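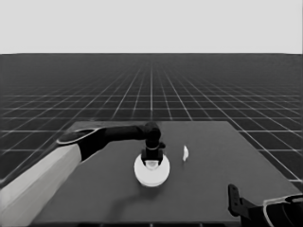 Kerko Simulation & Safe Handling Group – Notes for the Floor

Sim rules are changing in July

Quick one, writing this between builds. Short version – the gear assembly task in the simulator now falls under the same handling rules as the real cells at Ondstead. Same sign-off, same stop conditions, same log. No more "it's only sim."

Why now. We went back over the last batch, 151 runs, and 34 of them could not be used as evidence for anything. Not failed runs, failed runs are fine, we like failed runs. These were runs where no one wrote down the start state, or the speed cap had been switched off to save time, or somebody nudged a part mid-episode and carried on. On a real cell any of those is a stop. In sim they got saved in the same folder as everything else and it took me most of a week to pull them apart.

So. What changes.

Start state gets written down before the arms move. Both arms, all parts, table clear of anything not on the task sheet. If a part spawns somewhere odd, log it and go, don't drag it back by hand. Dragging it back is an edit and an edit is a new run with a new number.

Speed caps stay on. Yes it is slower. The Misima profile is the one we are held to on the floor, so it's the one we test with. If you need the fast profile for a smoke test put SMOKE in the run name and keep it out of the shared folder.

Two arms, one zone. Only one gripper over the shared part of the table at a time unless the sheet says handover. The other one parks. Parked means parked, not hovering.
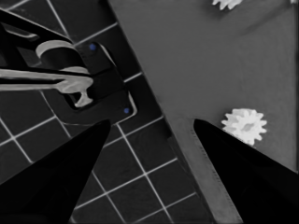 Approach height is where most of the arguments are. The old sheet said "a safe distance," which everybody read differently, and I read it differently myself depending on the day. New wording is that fingers stay open and above part height until the target is named in the log, then you come down. The wrist view is the one to check it in, because you get both fingertips and the gear lying flat on the board in one look, with the edge of the board for reference. If a fingertip is out over the edge strip like that, you are not lined up over the part yet and you do not close. Reposition first. Closing and hoping is how we end up with parts on the floor, and a part on the floor is an automatic stop, sim or not.

Also on approach – the tile area past the board is out of bounds for placing. It was always meant to be, it just wasn't written anywhere. Now it is, section 5.

Grip rules next. Hold by the toothed rim, a finger on each side, and keep hold until the arm has come to rest. No regrasping in the air. If the part tilts during the lift you can carry on as long as it is still between the fingers, but write "tilt" in the notes colum so the reviewer knows where to look. Two tries at a grasp, then stop and reset. Not three. I know three often works.

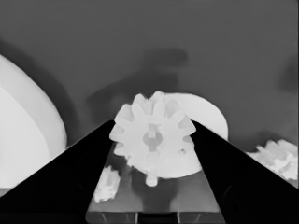
A third try is also where people stop logging, and that's really what the limit is for. Reviewers at Bednarek get the log before they get the video, and if the log says one grasp and the video says four the whole run is thrown out, including the good bits.

Neighboring parts. If you bump one while going for another, note it. Doesn't have to be a stop. It becomes a stop if the bumped part leaves the board or ends up under the other arm.

Reviews will be done by someone who didn't run the session. Sounds obvious, wasn't happening. Swap with the person on the next shift if you're stuck.

Old runs – leave them where they are. Please don't go back and tidy the logs, I would rather have a gap than a guess. Anything without a start state gets moved to the archive folder and can still be used for demos.

The new sheet is on the group drive, same place as the old one, and teh old one is going away so don't print it. Comments to the group inbox before the end of June. After that it's locked till the next revision.

5 comments 2 shares

Contact the group | © Kerko | Back to top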